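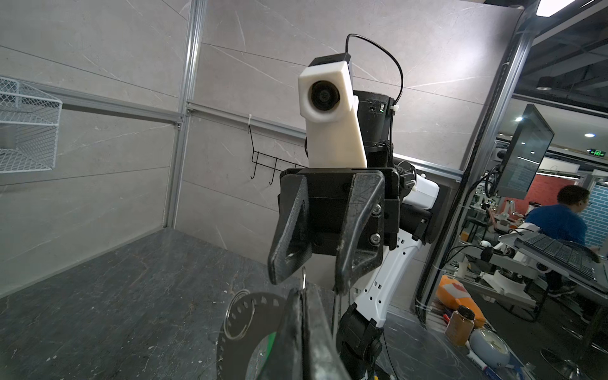
White cable tie holding a thin black cable against a motor.

Clostex 196-Piece Cable Kit Review

By Everett Marchetti
December 3, 2023

I bought the Clostex kit in October to clean up the wiring under a home office desk. The desk is a Jundby 145, the sit-stand model with a crossbar in back and no cable tray. Under it I had a power strip, a laptop dock, two monitors, a printer, a desk lamp and the cord for the desk motor itself. All of it hung down far enough to catch my feet, and when the desk went up it pulled on the monitor cables.

I have used plain zip ties for years, mostly from a 1000-count bag I got at a hardware store. They hold, but you cut them every time something changes, and under a desk something is always changing. I wanted a kit that would let me move a cord without getting out the side cutters.

What comes in the box

The kit has 196 pieces in a flat cardboard box with no dividers. The pieces are in small plastic bags, and the bags are not labeled. You get:

Nylon zip ties in two lengths, black
Hook-and-loop straps, black, with a slot at one end
Adhesive cord clips
Adhesive mounting squares for the zip ties
Screws for the mounting squares
Split sleeve, one piece, coiled
A sheet of write-on labels

Most of the piece count is zip ties. If you already own zip ties you are paying for a smaller kit than the number on the box suggests. I paid $12 plus tax.

Hook-and-loop straps

These are the best part. They are thin enough to pass between the crossbar and the desktop, and the slot end threads easily with one hand. I have opened and closed the ones near the dock many times while swapping cords and they still grip. A few picked up carpet lint on the hook side while I was working on the floor. I cleaned them with an old toothbrush.

They only come in one length. That length works for a bundle of four or five ordinary cords. For a single lamp cord you wrap it around several times and end up with a lump. You can trim them with scissors and the cut edge does not fray.

Zip ties

The long ones are fine. The short ones are stiff and the heads are rough. Two snapped when I pulled them snug, both in a cold garage where I was using leftovers on an extension cord reel. Indoors I had no trouble.

Leave a little slack when you tie down anything that moves. On a sit-stand desk the cord needs room to bend as the legs go up. I tie at a fixed point and leave a loop after it, then run the desk all the way up and all the way down before I trim anything. A tie pulled hard against a thin cord will dent the jacket.

Adhesive clips and squares

This is where the kit falls down. I wiped the underside of the desk with rubbing alcohol, let it dry, pressed each clip for a full minute and left them overnight before loading them. The clips holding one light cord are still up. The ones holding the dock's power cord let go within the first week. I put them back up with fresh mounting tape from a different brand and they have stayed.

The mounting squares have a screw hole in the middle, and I would go straight to the screws. The ones supplied are short enough that they did not come through my desktop, but check yours first. The heads are soft. Drill a pilot hole and use a hand screwdriver.

Split sleeve

The sleeve is a woven tube with a slit down its length that closes over itself. It took me a few tries to get the monitor cords into it without one popping out behind my hand. Start in the middle and work toward both ends. Once it is on it looks good and it bends with the desk. The cut ends unravel a little, so I put a wrap of electrical tape on each.

It also makes it harder to pull out a single cord. I took it back off the dock cables after a week and used straps there. I kept it on the run from the monitors.

Labels

The labels are plain white paper with a weak glue. Ballpoint smears on them. Permanent marker works. I labeled both ends of every cord going into the power strip and covered each label with clear tape.

Compared with the Mazurek set

My neighbor Yolanda Wojcik lent me her Mazurek set for a weekend so I could try them side by side. It has fewer pieces and costs more. The adhesive is much stronger, and the clips have a small gate that closes over the cord. The straps are thicker and bulkier, and I liked the Clostex straps better. It has no sleeve.

If your desk is metal or glass underneath and you cannot use screws, get the Mazurek. If you can screw into it, the Clostex will do the job.

I also looked at the Prulstead under-desk tray, which would hold the power strip and hide most of the slack. It clamps to the back edge, and the crossbar on the Jundby is in the way. I screwed the power strip directly to the underside.

Pros

Good hook-and-loop straps
Sleeve included
Low price

Cons

Weak adhesive
Brittle short zip ties
Unlabeled bags
Straps in one length only

Rating: 3.5 out of 5

I would buy the straps again on their own if Clostex sold them that way in a mix of lengths. At the moment the only separate pack I can find is the same length as the ones in the kit.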